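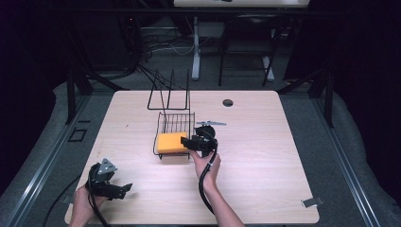

Right gripper on the sponge at the dish rack, left one held at the corner of the table.

Ticket: right gripper drops out during sponge task
Project: Clonine hand-held pair, shared workshop bench
Opened: Jun 17, 2026
Status: open, workaround in place

Problem
Right gripper stops reporting finger position partway through a recording. The left keeps going. The log shows a gap of up to 15 seconds, then the right side comes back with its zero shifted, so the fingers read as open when they are closed. Only seen on the dish rack task so far. Block stacking with the same pair ran fine all afternoon.

Setup
Both grippers wired to the Mevbridge board, firmware build 107. Logging at 60 Hz. Coiled cable on the right, running down along the forearm.

Tried so far
1. Restarted the logger. No change.
2. Swapped ports on the board. The fault stayed with the right gripper, so the port is OK.
3. Replaced the finger spring. No change. Old one put back.
4. Dropped logging to 10 Hz. Still drops out, just harder to spot in the file.
5. Held the gripper still and moved only the cable. Dropout on the second try.
6. Held it upright with the fingers on the sponge and turned the wrist outward. Dropout nearly every time.

Notes
Looks like the connector where the cable goes into the body. Turning the wrist pulls the coil tight and the plug shifts in its socket. The shell was printed from the Collado files and the opening is a little wide – I filed it out in October to get the first plug through and never reprinted it.

The zero shift is a separate bug. The board takes whatever position it sees on reconnect as fully open. Needs a fix in firmware, will open its own ticket.

Workaround
Cable tied to the forearm with a strap, slack left above it. Two full runs since then with no gaps. Squeeze is logged correctly on both.

To do
Reprint the right shell with the smaller opening. Order a locking plug from Tosance, one spare for the left. Delete the bad runs from the shared folder – they are still mixed in with the good ones, so don't use anything from the dish rack set yet.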